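# Packing Table Meeting, November
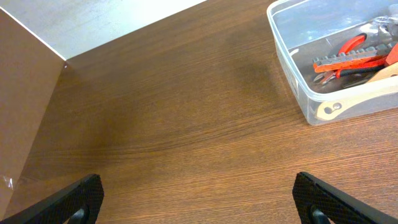
**Mendthorpe Household Goods Library | Sorting & Packing Team**

**Present:** Lakshmi Menon (chair), Harish Fernandes, Yu-ting Kao, Gangadharan Alva
**Apologies:** Fotis Giannakopoulos, who sent a list
**Minutes:** Yu-ting Kao

Started at 6:40 p.m., ten minutes having gone to the question of who had the key. Harish had the key.

**1. Last meeting**

Minutes accepted. Gangadharan asked that "a lively exchange about tape" be changed to "a discussion about tape." Changed.

**2. The table**

Lakshmi likes the wooden table and would like to go on liking it. She pointed out the dark wavy band in the grain and asked that people stop trying to scrub it off. It is the wood. Harish said he had only tried once.

Agreed: damp cloth, then dry cloth, no spray. Box cutters are to be used on the cutting mat, which has been missing since the move from Okell Street.

*Action: Harish to find the mat or buy one.*

**3. Cardboard**

Gangadharan wants to keep using cardboard at the side of the table as a divider between sorted and unsorted items. Yu-ting said it is fine until somebody leans on it. Lakshmi asked whether a proper divider could be had for under $12. General laughter.

The cardboard stays. Any clear tape on it should be pressed down flat, as sleeves have been catching.

**4. Storage containers**

Long item. The team is moving from boxes to clear plastic containers for small kitchen things. Fotis's list says the rectangular ones with rounded corners stack well and the others "stack like soup." He recommends dropping the others. Agreed without a vote.

Lids were raised. Lids are to be stored with their containers. This was also agreed in the spring.

*Action: Yu-ting to match lids before the Kaker Road delivery.*

**5. Labels**

We ordered 1000 labels and received 1000 labels, for which the supplier was thanked in his absence. They are slightly too big for the small containers. Gangadharan proposed folding them. Lakshmi proposed measuring first next time. Both proposals were noted.

We have 347 catalog entries still to be relabeled. Harish will start with bakeware and stop when he gets to the fondue sets.

**6. Sunday session**

Doors at 10. Table cleared by whoever gets there first, and "cleared" does not mean moved to the chair. The Satti Hall people need the folding cart back by noon.

**7. Any other business**

Harish asked about a second table. Deferred until we know where the first one's spare leg bolts went.

Closed at 7:55 p.m. Lakshmi has the key.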